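How to compare two grippers on soft, wrapped produce

Parallel grippers that look the same on a data sheet can behave very differently on fruit. The steps below are the ones we use at Szilágyi when a new pair of fingers comes in. They assume a two-arm cell with both arms on one rail, a working Plavel controller, and a force limit you can change.

1. Set the travel limits first. Bring each arm by hand to the farthest point it will need, note the joint values, and save them as the outer limits. Do the left arm, park it, then do the right.

2. Place the baskets. Put the source where both grippers can get in from above and the target off to one side. 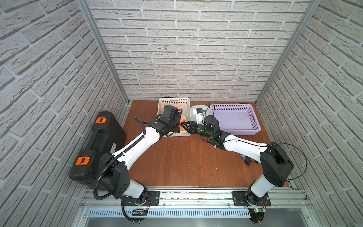
Basket position matters more than most people expect, and a shift of 37 mm has been enough to change our results. Mark the corners with tape if the basket tends to slide. With the source near the back center, as it is with our white basket, the two arms come together over it and the wrists end up very close. Lower the speed to 20 percent for the first pass and keep a hand on the stop button. The lavender basket on the right is the target.

3. Pick with one arm at a time. Run the Nimomex fingers on the left arm for a full set before you touch the right. Start at the lowest force that closes the fingers and go up in small steps. Netting can hide a poor grip, so lift and hold for a few seconds before moving sideways.

4. Swap the fingers and repeat. Use the same fruit in the same order. Our last comparison ran to 143 picks per set, and the Skasammont fingers finished 84 of them without a second try. 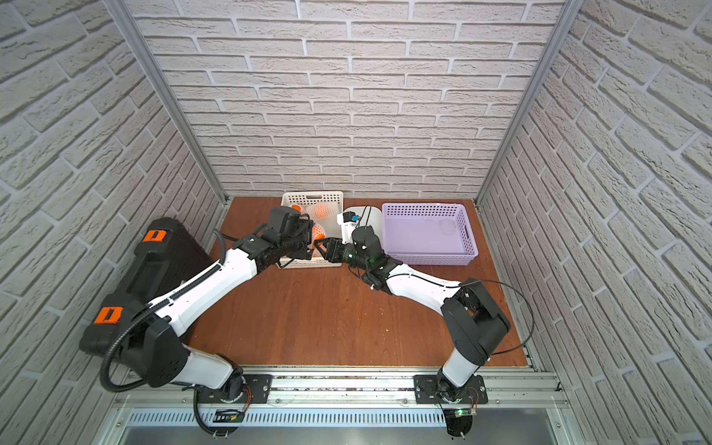
Left gripper on a netted orange in the white basket, right gripper open beside it.

5. Log every miss. Write down the force setting, the arm, and whether the fingers caught the net or the fruit. Irén Bíró keeps the log template and can add columns for other finger types.

6. Check the fruit at the end of each set. Take off the net and look for dents at the contact points. If you find any, discard that force setting and rerun the set one step lower.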